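Lista de revisión de la celda 3, antes y durante la recogida de demostraciones. Tarea: desmontaje de torres de ordenador. Rellena el operador del turno, firma Bujar Hodžić.

Estado: **OK** = conforme, **OBS** = conforme con observación, **NO** = no se graba hasta corregir.

## A. Seguridad de la zona

- [x] **A1. Parada de emergencia probada con el brazo en movimiento.** OK. Se ha pulsado dos veces, una desde cada lado de la mesa.
- [x] **A2. Nadie dentro de la línea amarilla en modo automático.** OK.
- [x] **A3. Velocidad limitada en teleoperación.** OBS. El límite estaba al 70 % porque el turno anterior trabajó con cajas vacías. Bajado al 20 %. Pido que el valor se anote siempre en la hoja de relevo.
- [x] **A4. Torre desconectada de la red, sin cable de alimentación.** OK. La fuente de alimentación se queda dentro del chasis y no se abre en ningún caso, tampoco si el episodio ha salido mal y queremos aprovechar la torre.
- [ ] **A5. Guantes anticorte disponibles.** NO. Hay solamente el par izquierdo, dos veces. Corregido a las 9:40 con guantes del almacén de Skindport.

## B. Brazo y pinza

- [x] **B1. Dedos de la pinza sin holgura.** OK. Tornillos apretados a mano y después con llave.
- [x] **B2. Cables del brazo sujetos y sin roce.** OBS. En la postura más baja el cable queda un poco tirante. No impide trabajar, pero hay que mirarlo cada semana.
- [x] **B3. Bajada vertical hacia el interior de la caja.** OBS. La pinza debe entrar en el hueco sin apoyarse en las paredes. Empezamos por la zona junto a la pared trasera, donde están las tapas de las ranuras de expansión con sus clips azules, y es allí donde los operadores nuevos se acercan demasiado al borde.
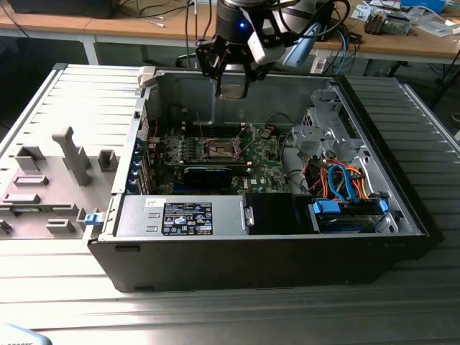

## C. Pieza de trabajo y mesa

- [x] **C1. Torre tumbada, abertura hacia arriba.** OK.
- [x] **C2. Panel lateral retirado y fuera del recorrido del brazo.** OBS. Lo dejamos plano a la izquierda del chasis, con la cara interior hacia arriba. Las piezas de plástico que sobresalen son altas, sobre todo la gris en forma de asa, y el plan de movimiento no las conoce. Hemant Prajapati propone añadirlas como obstáculo fijo. Estoy de acuerdo.
- [x] **C3. Estado inicial según la ficha.** OK. Disipador de la CPU quitado, tarjeta gráfica montada en su ranura, discos en su jaula.
- [x] **C4. Mazo de cables SATA naranjas y azules.** OBS. No se ordena antes de grabar. Si lo colocamos bonito en todos los episodios, el modelo aprende una caja que después no encuentra en la planta de Vadovgate.

## D. Calidad de los datos

- [x] **D1. Relojes de cámara y brazo sincronizados.** OK.
- [x] **D2. Espacio libre en disco.** OK. Quedan 800 GB.
- [x] **D3. Etiqueta de resultado puesta al terminar cada episodio.** OBS. En junio se dejaba para el final del turno y aparecieron errores. Ahora se pone antes de devolver el brazo a la posición de inicio.
- [ ] **D4. Los intentos fallidos se conservan.** NO. He encontrado tres borrados por un operador, con buena intención. Los fallos sirven para el entrenamiento siempre que lleven la etiqueta correcta. Explicado en persona, y pendiente de poner en el manual de Tratbridge.

## Pendiente

1. Obstáculo fijo para el panel lateral (Hemant).
2. Guía nueva para el cable del brazo. Pedida a Upadhyay, sin fecha de entrega.
3. Párrafo sobre episodios fallidos en el manual (Bujar).

A5 corregido, se puede grabar. D4 queda abierto hasta que yo vea el texto.

B. Hodžić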